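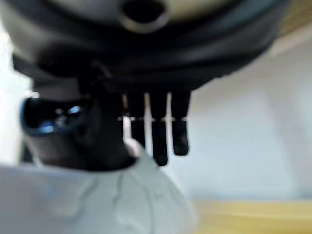

Nov 6, 2021. Slipper task, Ekar club build. Episode 699 logged, which Amber Fothergill says is a milestone and I say is a number.

Changed the grip close to 42 percent. At full close the thumb gets there first and shoves the slipper into the back edge of the shelf. We blamed the wrist for this in June. Sorry, wrist.

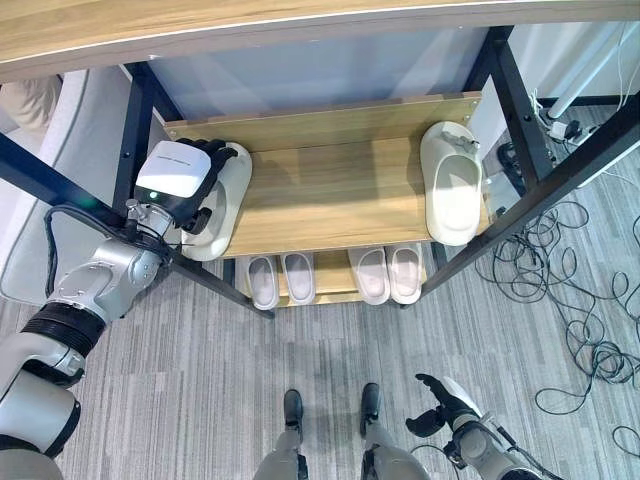
Left hand only until the right one gets its new config. White pair on the upper shelf, pink ones stay below and get left alone, per the Bretberg rules (page 2, the page we read last).

To do: tidy the cables before Nellon's team visits. Same to do as last entry. Ask Amber why the log jumps from 1016 to 2057.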